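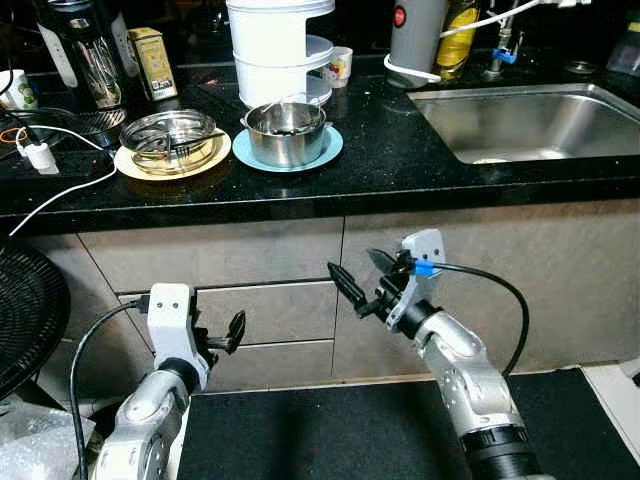

From: Na-rae Byun
To: bottle list
Date: March 7, 2026
Subject: Re: Jolari 13 allocation, second release

Darius Kivi wrote:
> Has anyone seen the second release of the Jolari 13 on a shelf yet?
> My usual place says the distributor shorted them and they got two
> bottles for the whole store. The first release was $23 over list
> and I passed on it. Now I'm wondering if I should have bought.
> Also, is the fill number on the back label or the neck this time?

Darius,

I got one at Ekanayake, at list. They don't put them out. You have to ask at the register and they look you up to see if you've bought anything there before. It doesn't have to be much. I mostly buy beer.

The fill number is on the back label, bottom left, small type. Mine is 2,012. The first release had it on the neck strip, and people were tearing it when they opened the bottle.

On the price, I would not pay $23 over for either one. I opened mine the night I got it and had it next to the end of my first release bottle. The new one is a little drier and has less of the orange peel. Same proof on the label. Sunil Sultana tried both at my place and liked the first one better. I don't have a strong preference.

If you can't find it, the Skarnomitz rye is close enough for mixing and it is easy to get. I wouldn't drink the Skarnomitz neat.

Two other things for the list:

Jitanetti has raised the shipping minimum to $400. It used to be free over a lower amount and I didn't see a notice, it just showed up in the cart. If anyone wants to split an order, write to me off list. I need three bottles of the amaro and nothing else. Fathima Sarkar has already said she is in for two.

Sumaiya Fakir asked last month about corks breaking on the older Skarnomitz bottles. I had another one go. I strained it through a coffee filter and put it in a clean bottle with a screw cap. Tastes fine so far. Store them upright.

The May tasting is still on as far as I know. I can bring what's left of the Jolari.

Na-rae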